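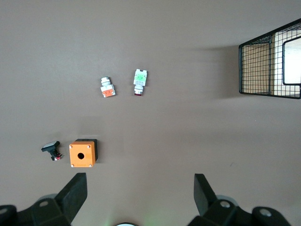

Wrist view: push-button parts on the table, mesh basket to the right.

Teaching by demonstration – frequently asked questions
Last revised Wed 27 February

Do I guide the arm by hand or by remote control?
Either. Hand guiding suits slow reaching moves. Use remote control for anything that involves the gripper, as your hands stay out of the wrist camera's view.

How many demonstrations does a task need?
Start with 80 for a sorting task such as Grorkudside. Add more only if the replay test fails.

Should the parts start in the same place each time?
No. Move and turn them between runs, and leave enough space for the fingers to close.

Can I use both arms?
Yes. If the task needs one, park the other clear of the basket and keep it still for the whole run.
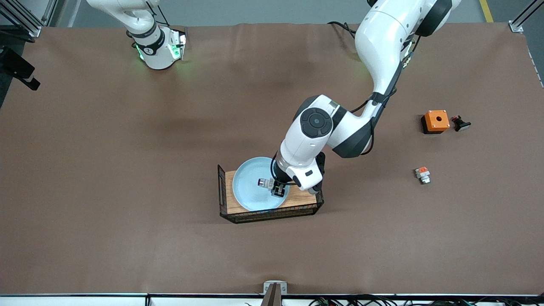 Left gripper holding a small block in the bowl; right gripper clear of the work.

What if I drop a part?
Pick it up with the arm and carry on, if it is within reach. If not, stop and mark the run as failed. Do not reach in while recording.

How long may a run last?
The Otero recorder stops at 4 minutes. Long pauses are kept – trim them before upload.

Who checks the runs?
Pejman Dehghan reviews each batch within 2 working days. Rejected runs stay in the Lestard folder for 22 days and are then deleted.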